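Search this site Search Go
Print this page | E-mail this page

Visit to the Wudau Paper Mill

Members of the Lollow Local History Society toured the mill in May. The visit lasted three hours.

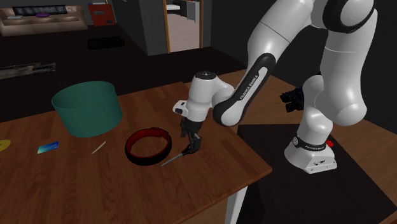
Report by the Visits Secretary, Watkins Branch
Posted 12/11/2020

The mill produces 1000 reams per shift and employs 15 people in its finishing hall - 11 of them trained on site.

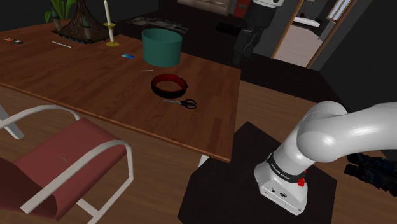 Is the mill open to the public?
Group visits are accepted by written request to the Dultico office.

Sturdy shoes are required on the upper floor. 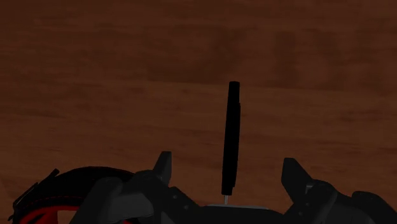

Next Visit

Details will be mailed to members.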